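Haushaltstipps / Waschen und Trocknen

Wenn der Roboterarm an der Waschmaschine hängen bleibt

Vorweg, weil letzte Woche gleich drei Mails dazu kamen: Arm klemmt in der Trommel, was tun? Erstmal nicht ziehen. Wirklich nicht. Not-Halt drücken, Maschine aus, Stecker raus. Dann erst weiterlesen.

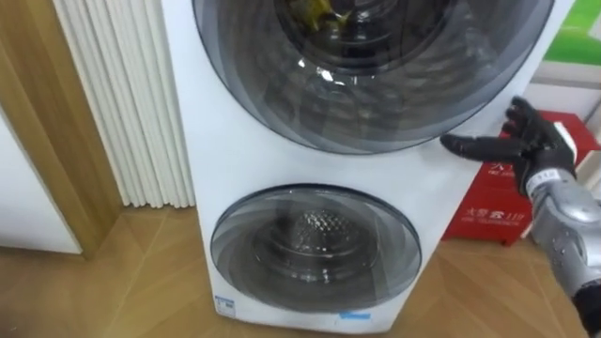
Gravach, 7. Juni 2021

Unser Fall, kurz. Turmgerät mit zwei Bullaugen übereinander, der Arm sollte oben ausräumen. Tür auf, reingreifen, Tuch fassen, raus damit. Lief den ganzen Vormittag. Dann beim Rausziehen ein Zipfel zwischen Finger und Türdichtung geraten, der Arm merkt Widerstand und zieht stärker. Die Steuerung (Pirside, alte Version) hatte als Kraftgrenze noch den Wert vom Kistenheben drin. Dichtung an einer Stelle aus der Nut, Fehlermeldung, Stillstand. Fast 32 Minuten gebraucht, bis alles wieder frei war. Kostenvoranschlag für neue Dichtung mit Einbau: 449 Euro. Haben wir dann selber wieder reingedrückt, hält bis jetzt.

Reihenfolge beim Befreien, so wie Marama Hinds das bei uns gemacht hat:

1. Not-Halt. Am Arm, nicht am Tablet. Das Tablet hat bei uns vier Sekunden gehangen.
2. Strom an der Waschmaschine weg. Die Trommel darf sich auf keinen Fall drehen, solange was Fremdes drinsteckt.
3. Gelenkbremsen einzeln lösen, von der Hand her Richtung Schulter. Vorher den Unterarm abstützen, sonst sackt er auf den Türrand. Zu zweit machen.
4. Finger von Hand öffnen. Wenn das nicht geht, Wäsche opfern und abschneiden. Stumpfe Schere, Dichtung ist schnell angeritzt.
5. Arm gerade rausziehen, nicht drehen.
6. Dichtung rundum mit dem Finger abfahren. Risse, Falten, Metallspäne? Dann erst wieder Strom.

Zur Tür. Die steht offen weit vor und der Arm weiß davon nichts, wenn man es ihm nicht sagt. Glas sehen die Tiefenkameras schlecht, Rauchglas manchmal auch. Wir haben das Türblatt jetzt als feste Sperrzone eingetragen, offen und geschlossen. Tuấn Lương klebt zum Einlernen zusätzlich Malerkrepp auf den Rand – billig, geht rückstandsfrei ab, aber vor dem Waschgang abmachen nicht vergesen.

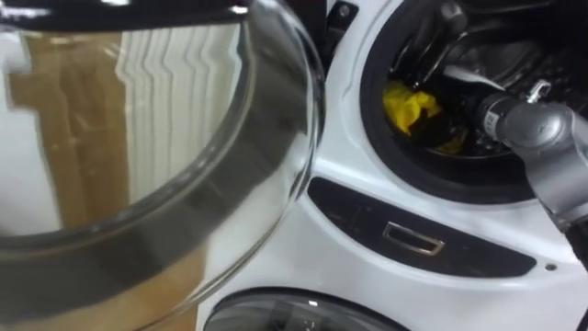

Obere Trommel, gelbes und dunkles Tuch, Greifer direkt daneben.

Zum Üben zwei Tücher nehmen, eins hell, eins dunkel. Das dunkle macht Ärger. Im Schatten der Trommel findet die Kamera keine Kante und der Greifer fasst auf gut Glück, gern mal ins Lochblech. Eine Klemmleuchte schräg von vorn hilft mehr als jede Einstellung, finden wir.

Noch ein paar Sachen, unsortiert:

Kraftgrenze runter. So weit, dass ein nasses Handtuch gerade noch hochkommt. Abbruch bei Widerstand heißt loslassen, nicht nachfassen! In der Pirside unter "Verhalten bei Kontakt".

Stoffhandschuh auf der Roboterhand: schont den Lack, verhakt sich aber an Scharnier und Schnappschloss. Die dünnen von Alvarado sitzen eng genug, die dicken bleiben weg.

Nach Schleudern mit 1000 Touren klebt die Wäsche als Ring an der Wand. Erst von Hand auflockern, dann den Arm ranlassen.

Heizkörper neben der Maschine auch als Hindernis eintragen. Ellenbogen dran, zack, nächste Störung. Löscher und Not-Halt müssen frei erreichbar bleiben, auch wenn der Arm ganz ausgestreckt ist. Einmal ausprobieren, am besten mit Wäschekorb in der anderen Hand.

Kinder und Katzen raus, Zimmertür zu. Die Katze saß bei Starum-Lesern schon mal in der Trommel, also vor jedem Start reinschauen, mit eigenen Augen und nich über die Kamera.

Wer eine Dichtung mal ohne Spezialzange wieder reinbekommen hat: bitte schreiben, wie. Wir haben den Stiel vom Kochlöffel genommen und etwas Spülmittel. Ging, aber unten am Ablauf war es fummelig.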